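Workshop notebook — September, 2:15 p.m.
Bench area, Matei room
Entry by Y. Osman; copy to A. Tjoa

Work on the light wooden table resumed after the noon break. The table is to be returned to general use at the end of the month, and its surface is to be recorded before any finish is applied. The stock of Lultosa oil was checked against the shelf list: 13 cans, one opened. The opened can has been moved to the lower shelf and labeled with the month.

Adi Tjoa has asked that the top be cleaned with a damp cloth only. Solvent is not to be used until the test piece from Brotton has been examined. The test piece is stored in drawer 44 with its paper tag attached, and should be put back there after each viewing.
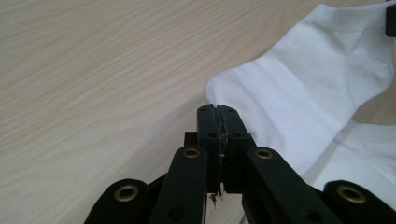 Sanding will begin with the 325 grit sheets already on hand. Modport has confirmed the order for finer sheets but has given no delivery date. If they do not arrive in time, the first coat will be postponed — a substitute grade is not acceptable for this table.

Outstanding items: wax paper for the shelf under the window; a new lid for the rag bin; signature of A. Tjoa on the finish request. The request form is in the front pocket of this notebook.

Entry closed 3:40 p.m. Y.O.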